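Demonstrators needed for household task recordings
Piluna Lab, Štefanec building, upper floor
Posted February 2018

Piluna is looking for people to record everyday hand tasks with a hand-held gripper. The recordings are used as examples for a learning system that will later run on a robot arm. You do not need a technical background.

What you will do

You wear a head camera and hold a two-finger gripper in front of you. With it you pick things up, move them and put them down: cups, towels, small boxes, cutlery. Each task is short and is repeated many times, with the objects moved a little between tries. We need 400 usable recordings per task, shared among all participants. A failed try is still kept, so please don't restart unless the operator asks you to.

Sessions last three hours with two breaks. Most people come for 6 sessions – fewer is fine if you tell us at the start. Your first session begins with training from Igor Charvát, and that time is paid.

Who can apply

You should be 18 or older, able to stand for most of a session, and comfortable using both hands. Glasses are fine under the camera strap. We are short of left-handed people and would like to hear from you. The lab is reached by stairs only.

Please wear flat closed shoes and push your sleeves up above the elbow. Take off rings and watches before you start.

Pay and privacy

Pay is $18 an hour, sent by bank transfer at the end of the month. The camera records video and no sound. Your hands, legs and shoes will often be in the recordings. Other people in the room may be recorded too, so everyone who comes in signs the same consent form.

How to apply

Write to Danica Gajdoš at the Piluna front desk with your name, the hours you are free and which hand you write with. Marta Kushnir handles the schedule and will send you a start time and a copy of the consent form.

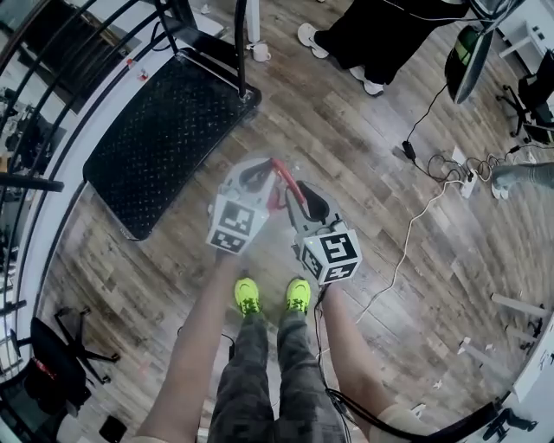
Bring a photo ID and your bank details to the first session. If you need to cancel, let Marta know the day before so she can offer the place to someone else.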